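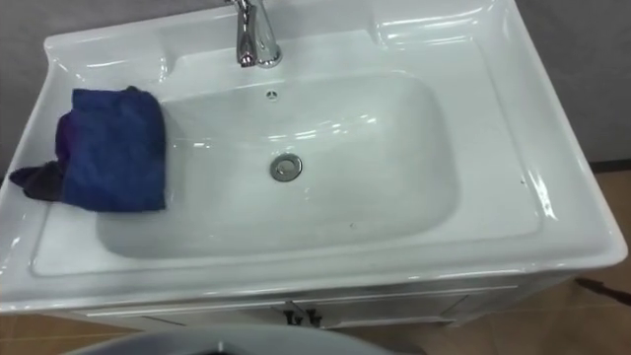 Visitors to the first Drallau open day reportedly agreed on one thing, that a sink is harder than it looks, and a reader of the town newsletter later wrote that watching a machine work out where a basin ends had changed the way they cleaned their own.

The Drallau Open Day is a yearly public demonstration of household robots held at the Skendurier hall in Kinau. It takes place in April and is best known for its bathroom trials, in which robots wipe, rinse and tidy around real fixtures in full view of the public. Unlike most trade shows, it has no stage. People stand a few steps from the work and may put questions to the engineers while a trial is going on.

Background

The event grew out of closed testing at Drallau, a small robotics workshop that had been using a corner of the hall for its cleaning trials. Neighbors kept asking to come in and look. The first open day was planned for 300 visitors and drew 248, which the workshop considered a wonderful turnout for a wet morning. Bisgaard, a maker of soft gripper pads, joined the following year and has taken part ever since.

The bathroom trials

Bathroom work makes a surprisingly rich test. Glazed ceramic throws back bright streaks of light that can fool a depth camera, and a white basin set in a white top gives very little contrast to steer by. Chrome is worse still, as a faucet mirrors whatever is near it. The vanity used at the hall has a single-handle faucet, a pop-up stopper and a raised rim at the back and sides, with a blue cloth towel for the wiping work. A strong color like that stands out well against the white, and it gives the vision system something solid to hold on to.

Cloth brings its own troubles – a towel never folds the same way twice, and a robot has to find an edge or a crease it can pinch before any wiping can start. Each trial is given 15 minutes. Robots start with the flat ledges, then move down the sloping walls of the basin, where the pressure has to change all the time. Working close to the faucet comes last and usually draws the biggest crowd.

Visitor program

Doors open at 9 a.m. Morning trials are run at low speed with plenty of talk, and the afternoon is given over to longer runs at full working speed. Children are welcome, and a side table lets them try the Bisgaard pads by hand on scraps of cloth.

Reception

Attendance at the most recent event was put at nearly 2380. Local coverage has praised the open, unhurried style of the day, and above all the habit of leaving failed attempts in the program. A dropped towel often gets a cheer – and so does the second try.

Categories: Robotics events | Household robots | Kinau | Annual events in April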